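Grambridge Fiction Critique Circle
Minutes, Sat 28 February

Present: Getsemaní Cárdenas (chair), Teresa Quintela, Liên Lò, Cyrill Zaugg
Minutes taken by: Teresa Quintela
Apologies: Hường Thân

1. Minutes of the last meeting
Approved with one change. Liên's story is called Khúc, and the accent had been left off throughout.

2. Manuscript: Olier, chapters 1 to 3 (Cyrill)
Liên thought the opening at the ferry landing was the strongest writing Cyrill has brought to the group. She asked why the sister leaves before the reader learns her name. Getsemaní agreed and said the name could come in the first conversation without slowing anything down.
Teresa found the letters in chapter 2 too long. Two of them repeat what the harbor master has already told us. Cyrill wants to keep the second letter for its last paragraph but will cut the first. He will also check the tide times, which don't match between chapters.
Point of view slips on page 14 and again at the end of chapter 3. Marked on the copies.

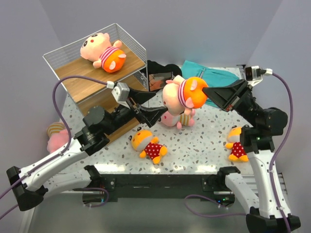

3. Manuscript: Odotport, opening (Getsemaní)
Getsemaní read the first 1,000 words aloud. The group liked the customs office and the narrator's habit of correcting people. Cyrill said the setting is still hard to see, with three paragraphs of weather before we get any object in the room. Teresa suggested one plain surface, described once and left alone, something like a white tabletop with gray and brown flecks in it, so that the reader has a place to put the papers and the stamp. Getsemaní will try this and move the weather to the walk home. Liên asked for less dialect in the clerk's lines.

4. Submission length
Hường had asked by email whether the page limit could be raised for people finishing a novel. Her own draft now stands at 241 pages. After discussion the limit stays as it is for regular meetings. Anyone with a full draft may ask for a separate session, with copies sent out a month ahead. Agreed.

5. Group anthology
Planned for September. Print run of 100 copies. Liên will get a second quote from the printer. Each member may send one story, already critiqued by the group. Cyrill asked if novel excerpts count. Left open until Hường can join the discussion.

6. Next meeting
Hường's short story and the second half of Khúc. Liên to send pages to everyone, including a large-print copy for Teresa.

Meeting closed after item 6.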